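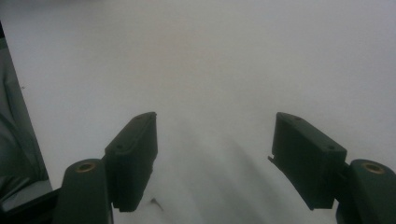 Jenda, May 2023

3.2 Collecting the demonstrations

Figure 1. View from the hand-held gripper, fingers open over a bare white surface. Grey streaks between the pads are shadow.

All demonstrations in this paper were recorded with the hand-held gripper, no arm in the loop. Operator holds the tool, does the task, puts it down. Camera sits on the tool and sees what Fig. 1 shows: both fingers, low in the view, and whatever is under them. Same view goes to the policy at training time. No cropping, no masking of the fingers. We tried masking in April and dropped it, grasp timing got worse on every task (Section 5.3).

Two operators, E. Vlachopoulos and P. Zwane. Both right-handed, which we come back to in the limitations. Target was 600 episodes over three tasks: pick up a cloth, push a small part into a corner, hand over a tube. Recording software was Sondard with our own patch for the clock drift. The unpatched version lets finger width and video slide apart over a long session, and you don't see it until you overlay them.

An episode starts with fingers open. Not half open, open. Early episodes had all sorts of starting widths and the policy learned to dither before the first close, so those were thrown out and re-recorded. Start pose of the hand is otherwise free. Operators were told to vary height and angle between episodes and to not be tidy about it.

3.3 Empty-surface episodes

Part of the set contains no object at all. Operator opens the tool over the bare surface, moves around, closes on nothing or doesn't close, ends the episode. 227 of these in the final set. Fig. 1 is what they look like: dark green fingers against a pale grey-white background with hardly anything on it to track. They are dull to record and they matter. Without them the policy closes on shadow. The streaks falling between the fingers are low contrast to a person but the encoder picks them up happily, and in the first round of training a shadow edge was enough to trigger a grasp.

The same goes for specks. There is one in Fig. 1, bottom center, tiny and dark, just right of the lower tip of the left pad. We do not clean these out of the recordings and we do not label them. Wiping the surface before every episode was considered and rejected, a policy that has only ever seen a spotless table is no use to us on the Vollport line. Fabric at the border of the view (left side in Fig. 1) is treated the same way, left in, unlabelled. For the cloth task this needs some care: draped fabric at the side is background, fabric between the fingers is the target. The empty episodes give the model background fabric with no grasp attatched to it.

Pose tracking is the weak point here. A blank surface gives the visual tracker almost nothing to hold on to and the pose estimate wanders. Episodes where the tracker lost lock for more than 2 seconds were rejected outright. Shorter losses were filled from the inertial sensor and flagged, the flags are kept in the release. We did not put printed markers on the surface. Oosthuizen style corner markers were tried on a spare table and the policy started using them as landmarks, then failed once they were taken away.

3.4 Filtering

Every episode was watched once at double speed by the operator who did not record it. Reject reasons: wrong starting width, lost tracking, tool put down before the end signal. Disagreements were settled by recording the episode again, this was quicker then arguing. More than 300 episodes with objects survived. Splits are by session, never by episode, so lighting and surface in the test split are not shared with training. Per-task counts are in the appendix.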